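# Holztisch: weiße Ringe und stumpfe Stellen nach dem Ölen – abschleifen oder nicht?

**Grurkidetti**

Hallo zusammen,

ich habe im Februar einen gebrauchten Esstisch übernommen, helles Holz, laut Vorbesitzer Esche, massiv. Er stand vorher in einem Ferienhaus und war ziemlich ausgetrocknet. Ich habe ihn mit einem Schleifschwamm leicht angeraut und dann mit einem farblosen Hartöl eingelassen, zweimal, mit einer Nacht dazwischen.

Am Anfang sah das gut aus. Inzwischen habe ich zwei Probleme. Erstens gibt es an dem Platz, an dem meistens gegessen wird, weiße Ringe von Gläsern und Schüsseln. Zweitens ist die Fläche fleckig: An manchen Stellen glänzt sie und fühlt sich fast klebrig an, an anderen ist sie stumpf und saugt Wasser sofort auf.

Was ich schon probiert habe:

- Abwischen mit Spülmittel und lauwarmem Wasser: Ringe bleiben.
- Bügeleisen auf niedriger Stufe mit einem Geschirrtuch dazwischen: einer der Ringe wurde schwächer, die anderen nicht.
- Mayonnaise über Nacht (Tipp meiner Schwiegermutter): riecht, sonst nichts.

Die Platte ist 90 cm breit und passt nicht durch die Kellertür, ich müsste also im Wohnzimmer schleifen. Das würde ich gern vermeiden. Reicht es, noch einmal drüberzuölen? Oder muss alles runter?

---

**Furkgate**

Noch einmal drüberölen würde ich auf keinen Fall. Die klebrigen Stellen sind Öl, das nicht ins Holz eingezogen ist. Das passiert, wenn der Überschuss nach dem Auftragen nicht abgenommen wird. Wenn du jetzt eine weitere Schicht darüberlegst, klebt es hinterher noch mehr.

Komplett abschleifen musst du aber vermutlich auch nicht. Ich habe das bei meinem eigenen Tisch so gemacht:

1. Die glänzenden Stellen mit einem weißen Pad und etwas frischem Öl abreiben. Das frische Öl löst den Belag an, wenn er noch nicht ganz ausgehärtet ist. Sofort mit einem Baumwolltuch trocken wischen und das Tuch oft wenden.
2. Den Tisch 5 Tage in Ruhe lassen. Nichts draufstellen, auch keine Tischdecke.
3. Die ganze Fläche in Faserrichtung mit 240er Papier von Hand schleifen, ohne viel Druck. Das staubt wenig. Mit einem Staubsauger, den jemand danebenhält, geht das im Wohnzimmer ohne Probleme.
4. Absaugen, mit einem kaum feuchten Tuch nachwischen, trocknen lassen.
5. Hartöl sehr dünn auftragen, nach der auf der Dose angegebenen Einwirkzeit alles abnehmen, was noch auf der Oberfläche steht. Auch da, wo es scheinbar trocken ist.

Zu den Ringen: Weiß heißt in der Regel Feuchtigkeit in der Oberfläche, das geht beim Anschleifen meistens mit weg. Wären sie schwarz oder grau, wäre das Wasser tiefer im Holz, und dann wird es mühsamer. Bei Esche sieht man schwarze Flecken leider sehr deutlich.

Für den einzelnen Ring, der zwischendurch mal entsteht, gibt es noch ein Hausmittel, das bei uns funktioniert hat: feines Salz mit ein paar Tropfen Speiseöl in einer Schüssel zu einem Brei anrühren und mit dem Finger in Faserrichtung über den Ring reiben, eine oder zwei Minuten. Danach gründlich abwischen.
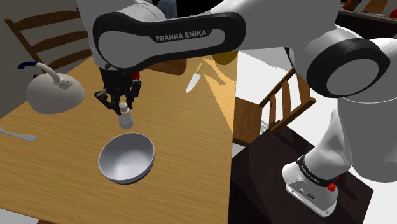
*Salz in kleinen Mengen dazugeben, der Brei soll nicht krümeln.*

Mit grobem Salz nicht, das macht Kratzer. Und vorher an der Unterseite der Platte testen.

Noch etwas zur Sicherheit: Die öligen Lappen und Pads nicht zusammengeknüllt in den Mülleimer werfen. Die können sich selbst entzünden. Entweder draußen einzeln ausgebreitet trocknen lassen oder in einem Glas mit Wasser und Deckel aufbewahren, bis du sie entsorgst.

---

**Nadar**

Abschleifen und lackieren, dann ist Ruhe. Wir haben Lack auf dem Küchentisch und zwei Kinder, da sieht man nichts.

---

**Ashwin Chowdary**

Ich stimme Furkgate im Großen und Ganzen zu, würde aber zwei Dinge anders machen.

240er ist für den ersten Durchgang zu fein, wenn das Öl schon hart geworden ist. Das Papier setzt sich dann nach wenigen Zügen zu und man poliert den Belag nur. Ich würde mit 150er anfangen, aber wirklich nur, bis der Glanz weg ist, und dann mit 180er weitermachen. Danach auf 240er gehen, wenn man es glatter haben möchte. Zu fein geschliffenes Holz nimmt allerdings weniger Öl auf, und dann hat man schnell wieder denselben Überschuss wie jetzt.

Der zweite Punkt ist die Temperatur. Ich habe einmal in einem kaum beheizten Raum geölt und das Zeug war nach einer Woche noch weich. Bei mir klappt es am besten bei ungefähr 23 Grad und gekipptem Fenster. Das Öl selbst sollte auch nicht direkt aus dem kalten Keller kommen.

Bei den Stellen, die Wasser sofort aufsaugen, braucht es eventuell eine Schicht mehr. Das kannst du nach dem Trocknen prüfen: Tropfen Wasser drauf, 4 Minuten warten, abwischen. Bleibt ein dunkler Fleck, dort noch einmal dünn nachölen. Der Fleck muss vorher natürlich wieder trocken sein.

Vom Bügeleisen würde ich bei geöltem Holz die Finger lassen. Auf Schellack oder altem Lack kann das helfen, beim Hartöl wird die Oberfläche eher weich und der Abdruck vom Tuch bleibt drin. Das Salz mit Öl habe ich selbst nie benutzt, ich nehme für einzelne Ringe ein graues Schleifvlies. Und wenn du Speiseöl verwendest, nimm sehr wenig und wisch es komplett ab. Sonnenblumenöl zum Beispiel wird nur langsam fest und kann ranzig riechen.

Lack wie bei Nadar geht auch, dann muss aber wirklich das ganze Öl raus, sonst hält er nicht. Das wäre genau die Schleiferei, die du vermeiden willst.

---

**Grurkidetti**

Danke euch. Den Überschuss habe ich tatsächlich nicht abgenommen, ich dachte, der zieht über Nacht noch ein. Ich fange mit 150er an der Stirnseite an, wo sowieso niemand sitzt, und melde mich, wenn es getrocknet ist. Lackieren möchte ich nicht.

Kann ich die angebrochene Dose Hartöl vom Februar dafür noch nehmen? Oben ist eine dünne Haut drauf.

---

**Furkgate**

Haut rausnehmen, nicht einrühren, und den Rest durch einen alten Nylonstrumpf gießen. Wenn es darunter noch flüssig ist und normal riecht, würde ich es verwenden. Bei zähem Öl lieber eine neue Dose kaufen.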